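Hastley Hall users' group — minutes, February

3 Shares · 4 Comments

Present: Greer Dalgleish (chair), Abrehet Gebremichael, Ayana Mamo, Tsehay Ayele (mins). Apologies Tsegereda Zeleke.

Started 7.10pm. Last minutes agreed, one spelling corrected (Steltport, not Stelport).

1. Money. £779 in account after hall hire. £111 owed to Farar for the printing, Greer to pay this week.

2. Swap table. Went well last time, ran over. Agreed 10 till 1 and then stop. Ayana wants toys kept apart from household bits — agreed. Abrehet asked if electricals can go out untested. Long discussion. No, not until Tilahun has looked at them. Anything with a plug goes on the side shelf with a note on it.

3. Boxes. Too many part-filled boxes in the cupboard, same stuff in three of them. Tsehay to go thorugh them before next meeting. Keep original packaging where we have it, people take things quicker if boxed. Opened toiletries not to be accepted. Cables: tie them, and label what they belong to if known. If not known, bin after one swap.

4. Sorting session. Checked cloth to be used again, comes up fine in the wash. Humidifier to go on the electricals list. Cotton buds to stay in their bag. Soft toys — Ayana will take home and wash. Big carton to be kept for the Steltport run, flaps need taping.

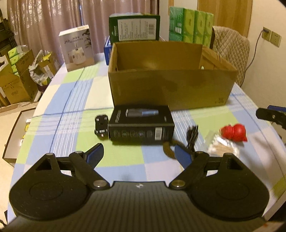 Item 4: sorting table, with carton, boxed items, red soft toy and cotton buds.

5. Steltport run. Greer driving, can fit 4 large boxes, no more. Needs them by the door at 9am. Abrehet to ring ahead re parking.

6. AOB. Key for side door still missing. Tsegereda to be asked. Kettle descaled, thanks Ayana. Poster wants redoing, old times on it

Closed 8.25. Next meeting same place, Tsehay to send date round.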